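Home Recipes Manuals Spares Basket

Nuvach Koppel stovetop pressure cooker - user guide
Section 3: First use, and beans from dry

Read section 2 (parts and seals) before this one. If the lid has been dropped, stop and go to section 6.

Before the first cook

1. Take everything out of the pan. Card, leaflet, the little bag with the spare gasket. Check under the trivet as well.

2. Wash pan, lid and gasket in warm water with washing-up liquid. Soft sponge. Rinse, dry.

3. Pull the gasket out of the lid and put it back in, all the way round under the rim tabs. It should lie flat. If one part keeps popping up, turn the gasket over and try again.

4. Hold the lid up to a window and look through the vent tube. You should see daylight. If not, push the cleaning pin through and rinse.

5. Press the safety valve from inside the lid with a fingertip. It should move and spring back.

Note: the valve is stiff when new. Stiff is fine, stuck isn't.

Water test

Do this once, before any food goes in.

1. Pour cold water into the pan up to the lower mark. No salt.

2. Lid on. Line up the dot on the lid with the dot on the long handle, press down, turn until it clicks. Slide the lock forward.

3. Set the weight on the vent tube. Turn it to 2.

4. Hob on high, flame no wider than the base.

5. Wait for the red pin to come up. A bit of hissing round the pin before it rises is normal. Steam from under the rim is not - take it off the heat, let it cool, reseat the gasket, start over.

6. Once the pin is up, turn down until you get a thin steady stream of steam from the weight. Leave for 3 minutes.

7. Off the heat. Leave it alone untill the pin drops.

8. Slide the lock back, turn the lid, lift it away from you. Tip the water out.

CAUTION: Never force the lid. If it won't turn, there is still pressure inside. Wait.

CAUTION: The short handle gets hot on gas. Use a cloth.

Choosing a spot

The pan comes off the hob full and heavy. Decide where it's going before you lift it. Stone, tile or a thick board are all all right. Not a plastic chopping board, not a folded tea towel on varnished wood. Keep the landing spot close to the hob so you're not carrying it across the kitchen, and leave enough clear worktop to put the lid down beside it, rim up.
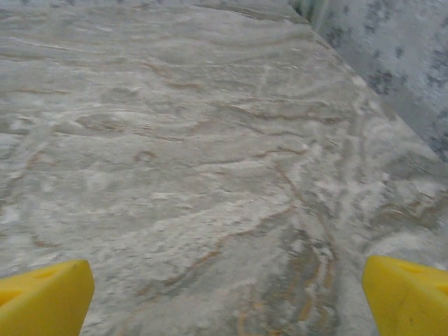
Flat stone countertop, close up.

A very cold slab and a very hot pan don't get on. Put a trivet down first in that case. The trivet from inside the pan will do if it's dry.

Fill limits

Two marks inside the pan.

Lower mark - the least liquid you can cook with. Always at or above.
Upper mark - the most food and liquid together, for most things.

For beans, lentils, split peas, rice, barley and anything else that swells or froths, stay at half full or less. There's no mark for half. Judge it by the lower handle rivet, which is near enough halfway.

CAUTION: Overfilling with beans is the usual cause of a blocked vent. Don't.

Basic beans from dry

This is the cook we suggest first. Cheap, hard to ruin, and you get used to the pin and the weight. Use any medium bean - haricot, pinto, black, borlotti. For kidney beans see the caution further down.

You need:

Dried beans, enough to cover the base of the pan two or three deep
Cold water for soaking
Fresh water for cooking
A spoonful of oil
A bay leaf, half an onion, a garlic clove if you have them
Salt, for the end

1. Pick over the beans. Stones do turn up. Rinse.

2. Soak overnight in plenty of cold water. They'll double, so use a big bowl.

3. Drain, rinse again, tip into the pan. Take out the trivet first, it isn't used for beans.

4. Cover with fresh water, two fingers above the beans. Check you're over the lower mark and under half.

5. Add the oil. Keeps the froth down. Don't skip it.

6. Add bay, onion, garlic.

7. Bring to the boil with the lid OFF. Skim the grey foam.

8. Lid on, lock forward, weight to 2. High heat until the pin rises.

9. Turn down. Time from now, using the table on the inside back cover. Start at the shorter time given for your bean. You can always give them a few minutes more.

10. Off the heat. Let the pin drop by itself. No quick release for beans, the froth comes up through the vent and makes a mess of the weight.

11. Open, try three or four beans from different parts of the pan. Creamy all through, no chalk in the middle. If not done, lid back on, back up to pressure, 3 minutes more, same slow release.

12. Salt now. Leave them in their liquid to cool.

Note: old beans can stay hard whatever you do. If yours have been in the cupboard since March of last year or before, allow extra.

Note: tomatoes, vinegar and lemon keep skins tough. Put them in after.

CAUTION: Red kidney beans must be soaked, drained and boiled hard in fresh water with the lid off for ten minutes before you go on to step 8. Don't eat them underdone.

Using the beans

They keep in the fridge for a few days, in their liquid, covered. Frozen in flat bags they keep for months, break off what you want. The liquid is good in soup. Half a pan mashed with a bit of oil and garlic does for toast, the rest can go into a stew in the last ten minutes.

Quick release (not for beans)

For veg, chicken pieces, anything that overcooks.

1. Hob off. Move the pan to your landing spot.

2. Dry oven glove, long sleeve. Face and arms well back from the lid.

3. Turn the weight one notch towards the steam symbol. Wait. Then the next notch.

4. When the hiss stops and the pin is down, open as normal.

If liquid spits out with the steam, turn the weight back, wait a minute, try again.

Don't run this model under the cold tap. The older Bullico pan allowed it, this one has a different lid.

Cleaning after each use

1. Gasket out, wash by hand, dry flat.

2. Weight off, rinse under the tap, shake.

3. Look through the vent tube again. Bean skins get in there. Pin through if needed.

4. Pan can go in the dishwasher. Lid can't.

5. Store with the lid upside down on the pan, never locked. A locked lid squashes the gasket and holds on to smells.

White marks inside the pan are limescale. Boil up water with a splash of vinegar, leave to cool, wipe. Blue or rainbow marks are from heat and do no harm.

If something's not right

Pin won't rise - not enough water, heat too low, gasket dirty or badly seated, weight not set to 2.

Steam round the rim - gasket. Wash it, dry it, wipe a drop of oil round it. Still leaking, fit the spare.

Weight silent but pin up - vent may be blocked. Hob off, leave till the pin drops, clean the tube before using it agian.

Safety valve goes off - lots of steam, loud. Hob off if you can reach the knob safely. Leave the pan where it is. Once cold, check the vent and how full it was.

Beans split and mushy - too long. Take a few minutes off next time. Still good for soup.

Stuck on the bottom - heat too high after the pin came up, or not enough water. Soak, wooden spoon, no metal scourer.

Spare gaskets and weights: quote part 81 for the gasket. The weight is sold with its own cleaning pin. Both from the Spares page or by post from Buruvholm.

Next: Section 4, Rice and grains

Guide last revised Sep 18, 2021
Contact us | © Nuvach, Buruvholm | Back to top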